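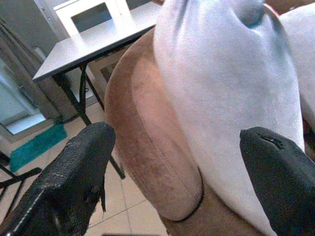

Gaine de doigt Skistari, la paire

Référence : Skistari 200
Fabricant : Drallwood
Distribution et conseil : Fita
Conditionnement : deux gaines noires, une notice, un carnet de contrôle
Disponibilité : en stock

La Skistari 200 habille les doigts de pince appelés à manipuler du mou : peluches, coussins, plaids, tout ce que le catalogue des préhenseurs industriels range pudiquement sous « divers ». Elle augmente l'adhérence, ménage les tissus et s'use à la place du doigt. Ce dernier point figure au contrat moral entre elle et vous. Elle le respecte, reste à savoir si vous regardez de temps en temps.

Règles d'emploi

Nous livrons chaque paire avec une feuille de règles rédigée par Damir Dimitriou, notre responsable des essais. Il en existe une version longue, que Damir a lue.

1. Contrôle avant la prise de poste. Pince ouverte, bras arrêté, énergie coupée. On inspecte les deux faces de chaque gaine, l'extrémité et le dessous. Un fil qui pend se note dans le carnet. On ne tire pas dessus pour voir.

2. Fente, déchirure, revêtement qui pèle : la gaine est à remplacer. Le ruban adhésif n'est pas une pièce détachée Drallwood, malgré une demande soutenue.

3. On change toujours la paire. Un doigt rugueux face à un doigt lustré, cela serre encore, mais la charge part de travers et l'opérateur accuse le logiciel.

4. Effort de serrage réglé sur l'objet le plus fragile de la série. Une couture de peluche cède bien avant l'alarme de couple.

5. Deux bras sur un même siège : définir lequel entre en premier, lequel attend et où il attend. L'écrire. « Ils se débrouillent » n'est pas une procédure.

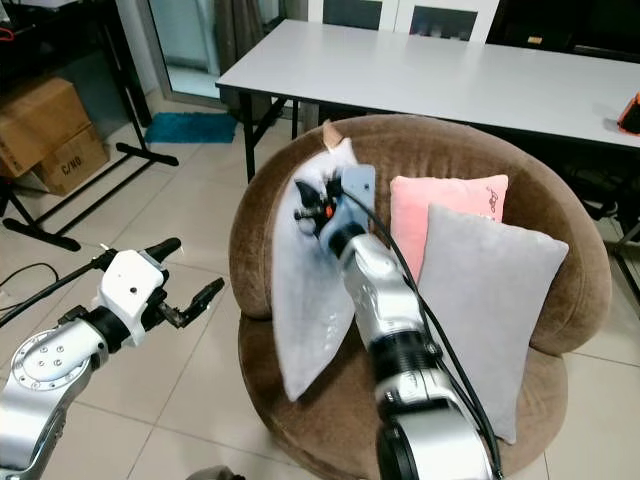
6. Les câbles de poignet se vérifient sur toute la course du bras, à vitesse réduite, avant le premier cycle. Idem pour ceux qui courent au sol : on les fixe ou on les dévie hors du passage.

7. Personne dans la zone tant que les bras sont sous énergie, y compris pour redresser un coussin. Surtout pour redresser un coussin.

Et les normes ?

La question revient chaque semaine. Une gaine seule n'est pas certifiée « collaborative » et ne rend rien collaboratif. L'ISO 12100 encadre l'appréciation du risque, l'ISO 10218 traite des robots industriels et de leur intégration. C'est l'application complète qu'il faut évaluer : bras, pince, objet, logiciel, et le collègue pressé. Notre feuille complète ce travail et ne le remplace pas.

Compatibilité

Pinces Carrier 748 et Carrier 800, montage direct. Pour la Carrier 823, prévoir l'adaptateur, vendu séparément. Oui, nous savons. Doigts d'autres marques : envoyez un plan coté, une photo avec une pièce de monnaie ne suffit pas.

Entretien

Chiffon humide, savon neutre, séchage à l'air. Pas de solvant ni de sèche-cheveux. Les peluches (les petites, celles du tissu) s'enlèvent à la brosse souple.

Commande et assistance

Jasmina Đorđević répond aux demandes techniques et traite les retours. Joignez la page du carnet de contrôle correspondant à la gaine concernée. Un carnet rempli d'une seule traite, au même stylo, se reconnaît très bien.

Fiche mise à jour le 13 novembre 2024.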